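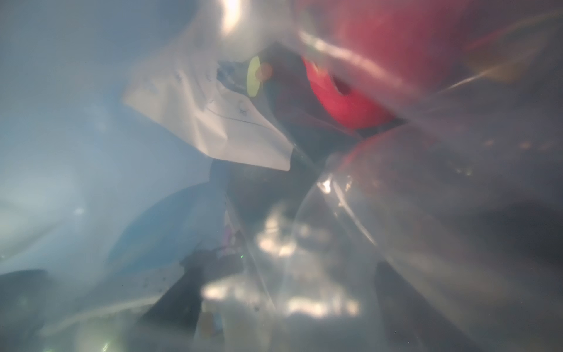
The Loft Room at Besska House, Ivesberg

Our top-floor room sleeps two and looks out over the whole of Jurkier Street! It's up 16 stairs from the landing, and once you're there it's wonderfully quiet. The bed is a queen, the shower is big, and there's a desk by the window if you have letters to write. 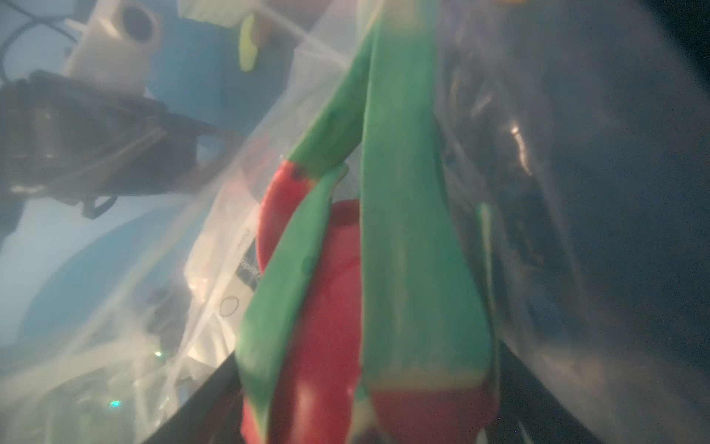
Breakfast is served from 7 in the Chan Room downstairs - fresh rolls, eggs any way you like them and as much coffee as you can drink. Parking is free behind the house. For late arrivals, please call Brayden Lemieux at the front desk, ext. 537, and he'll leave a key out for you.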